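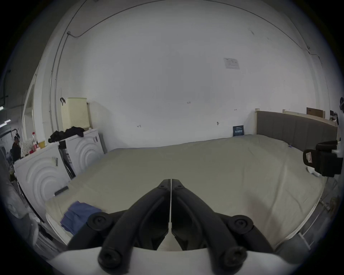 Bedroom set, gripper over the mattress, blue cloth to the left.

Ticket 656 - second gripper order, Stultanley site
Opened by: Trí Diệp
Status: on hold

Zonside have quoted for two more hand-held grippers and want an answer before the price changes. I've asked what the extra pair gets us and so far the reply is "more throughput". More of what? Please put a figure on it.

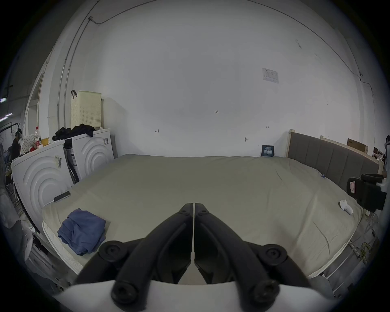 My worry is the spares line. The quote has four sets of fingers and no screws at all, and Pruddale charged us separately for those last time. Each finger has several black screws in it, large and small, so I want the sizes listed and priced before I sign anything.

Steps so far

1. Asked Zonside for a price with screws and finger sets together. No reply.

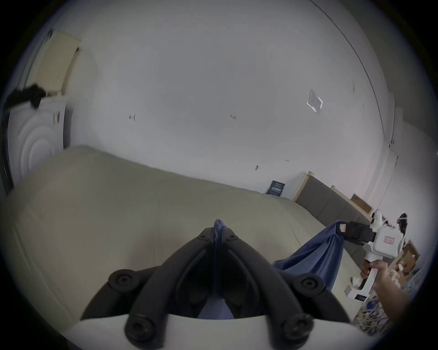
2. Cường Giáp checked whether Trình's older fingers fit the new base. He says they do "with a bit of filing". I'm not budgeting on filing.

3. Asked for a loan unit until September - refused, then offered at a daily rate that comes close to the cost of buying.
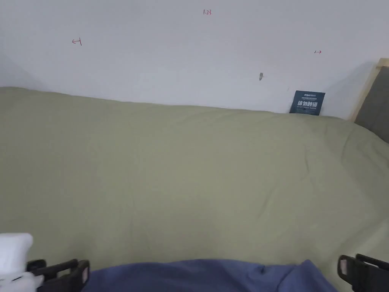
The daily rate also leaves out delivery, so treat it as a starting price. Cường to ring them again and get the total in writing. Leave the order unsigned until then.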